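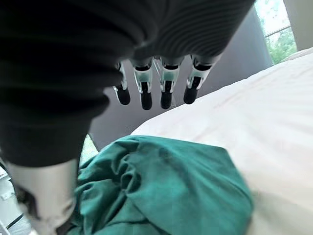
Noise and Sleep in Two Student Dorms
Term project report, Corrigan Hall and Farwood Hall

Introduction

Corrigan Hall faces the bus road and Farwood Hall faces the playing fields. We wanted to find out if students in Corrigan get less sleep on weeknights, and if so whether traffic is the cause.

Method

We asked 18 students to keep a sleep diary through October, nine in each hall. They wrote down when they turned off the light, when they woke up, and anything that woke them in the night. Naps were left out.

Results

The Corrigan group logged 2,227 hours of sleep and the Farwood group logged 2,453. The Corrigan diaries mention buses less than we expected. Doors and hallway talking come up more often, mostly after midnight.

Problems

Two students lost their diaries for part of a week and filled them in from memory. We kept those entries. We also did not ask about caffeine, and should have.

Next steps

We would repeat the diaries in spring and add a sound meter on each floor.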